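Kitchen Tips: Setting Up a Counter So a Robot Arm Can Work at It

By the Cokanau Home Desk
Last updated: August

Most kitchen advice assumes two hands, two eyes and a person who steps sideways when the toaster oven door is down. The tips on this page come out of the counter trials at Demport, where a single arm was asked to do small jobs (open a drawer, move something from a plate to a cutting board) on a counter that was left as crowded as a normal one. The trials ran to 3840 attempts. Half were made on a counter in whatever order it was found, and half after the changes listed below.

The method was plain. Each attempt was scored as finished or not finished, with no partial credit. On the counter as found, 958 attempts were finished. After the changes, 1010 were. That is a small gain for a morning of moving jars, and it was not spread evenly. Nearly all of it came from doors and drawers.

Doors first

A drop-down door takes up as much counter as a second appliance. Open it all the way, then put the cutting board down next to it. If you set the board while the door is closed, you will have to move it later, and any positions you saved for the arm will be off.

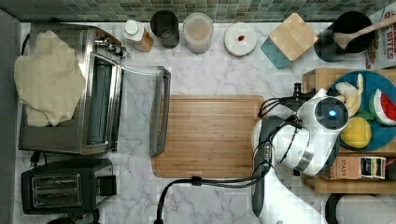
Toaster oven door fully open, with the cutting board just to the right of it.

Turn the oven so the door opens along the counter if your outlet allows. With the door facing front, the arm had to reach over it, and the elbow came down on the glass more than once. A towel can stay on top of the oven when the oven is off and unplugged. Take it away before you heat anything.

Keep one side clear for the arm to come in from. Pick the side and stick with it. Cables should be strapped along the arm as far as they will go, with enough slack left at each joint for a full turn. Check the slack by moving the arm slowly by hand to its farthest reach in every direction.

Drawers

Countertop drawer units are light and will slide when pulled. A strip of rubber shelf liner underneath fixes this. Pull the drawer all the way out once before you start and see what it runs into. In the Demport kitchen the plate went on top of the unit, which saved counter space but meant a hard pull could shift the food. A plate with a lip is better than a flat one.

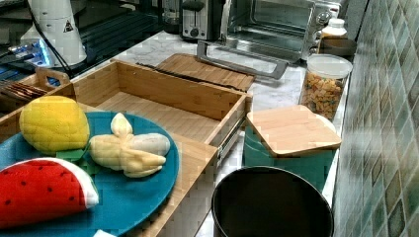

Drawer pulled open, plate on top of the unit, cutting board behind.

Leave the drawer empty for the first runs. Add one item at a time after that.

Practice food

Soft toy food is the cheapest thing to practice on. It doesn't bruise or leak, and it can be dropped 1000 times. Plush pieces do squash in the grip, so a grip setting that works on a plush lemon should not be trusted on a real one. Wash plush pieces in a mesh bag on cold and let them dry flat.

Jars and canisters

Line them up along the backsplash, tallest at the ends. Clear jars were harder for the cameras than solid-colored canisters. A band of masking tape around the middle helped. Square wooden lids can sit at any angle on a round canister, so turn them the same way each time or the arm will go for a corner.

What made no difference

Moving the cereal. Wiping the marble between runs. Changing the bulb over the counter for a brighter one, though that was tried only in the evening. The Siriwardena layout, with everything in height order from left to right, scored the same as no order at all.

The Cuneten score sheet used in the trials fits on one page and can be copied by hand: date, job, finished yes or no, and what got in the way. Fill in the last column even when the job was finished.

Contact the Home Desk | © Cokanau | Back to top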